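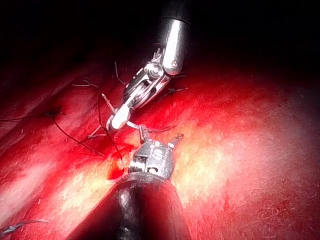 *Fig. 6. Thread held between the two tools, with earlier stitches around it.*

## 6. Checking the thread handoff

The Vuvov kit sheet calls this step "self-tuning." Our Endville workshop build has never tuned itself, so do it by hand.

1. Home both arms. Wait for the second click.
2. Set the grip limit to 11 on each tool. The sheet says 228 – ignore that, it's for the old Drudow motors.
3. Close the upper jaws on the thread and bring the lower tool up to meet it, jaws slightly open.
4. Jog the lower tool in steps of up to 2 mm. Stop short of the thread and look before you close.
5. Close the lower jaws, then open the upper ones. Never the other way around.

**Note:** The cables beside the wrist links stretch. Whitcombe's guide claims they settle after a day. Ours were still drifting in December.

**Caution:** The stop button cuts motor power only. A closed jaw may stay closed – keep fingers out.

If the thread slips, repeat from step 3.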